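3.2 床仕上げ材と歩行音の伝搬

事務所用途の小規模改修では、床仕上げの選定が意匠と清掃性に偏り、下階および隣室への音の伝わり方は竣工後に問題となる場合が多い。本節では、木質系のヘリンボーン張りを対象として、張り方向と目地の取り合いが軽量床衝撃音に与える影響を検討する。調査対象はLeddale地区の既存建物から選んだ3室であり、いずれも鉄筋コンクリート造の床スラブに直接下地を組み、その上に床材を接着している。以下では各室をA室、B室、C室と呼ぶ。

ヘリンボーン張りは矩形の小片を交互に直交させて並べるため、通常の乱尺張りに比べて単位面積あたりの目地長が大きい。Eglītis and Kingiは、目地長の増加が面内方向の曲げ波を散乱させ、高音域の減衰をわずかに早めると報告している。ただし同報告の試験体は無載荷であり、家具の置かれた室での挙動は扱われていない。本研究では什器を配置した状態を標準条件とし、無載荷の測定は比較用に限った。C室の床は淡色の木材によるヘリンボーン張りで、机の短辺側にも床面が連続する(図4)。
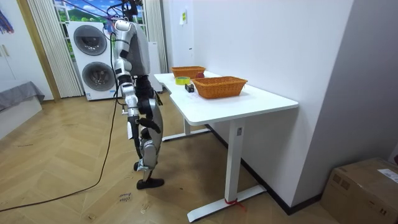
図4 淡色ヘリンボーン床と白色矩形机の取り合い(C室)

測定では各室に加振点を5点設け、タッピングマシンによる加振を各点で行った。受音点は直下室に置き、暗騒音の影響を避けるため、測定は空調を停止した早朝の時間帯に実施した。加振点は壁際および机脚の直近を避けて配置した。下地合板の継ぎ目に近い点では他の点より低音域のばらつきが大きく、A室でこの傾向が最も強かった。床材の含水率は2月の測定前に各室で確認し、隙間の拡大が認められた箇所は加振点から除外した。

張り方向の影響は、山の向きを室の長辺に合わせたB室と、短辺に合わせたC室との比較により評価した。両室の床衝撃音レベルの差は中音域まで小さく、加振点間のばらつきの範囲に収まった。高音域ではC室の値がやや低かったが、接着剤の塗布量が両室で異なるため、この差を張り方向のみに帰することはできない。塗布量の違いは施工記録から確認されたもので、C室では全面塗布、B室では櫛目塗布が採用されていた。

什器の影響については、机を所定の位置に置いた条件と撤去した条件とを比較した。机脚が床材を局所的に拘束することで近傍の振動は抑えられるが、直下室での音圧レベルに換算した効果は小さい。GilchristとPomareの簡易モデルはこの効果を質量付加として扱っており、今回の結果を低音域でよく再現した。一方、高音域では計算値が測定値を上回った。脚先の緩衝材をばね要素として加えると差は縮小したものの、緩衝材の動的ばね定数は製品間の差が大きく、一般的な設計値を示すには至らなかった。

以上の比較はいずれも直張り工法に限られる。置き床や浮き床を用いた場合には床下空気層の共振が加わるため、同じ整理は適用できない。この点は次節で、Pirihiの二層モデルを用いて別途扱う。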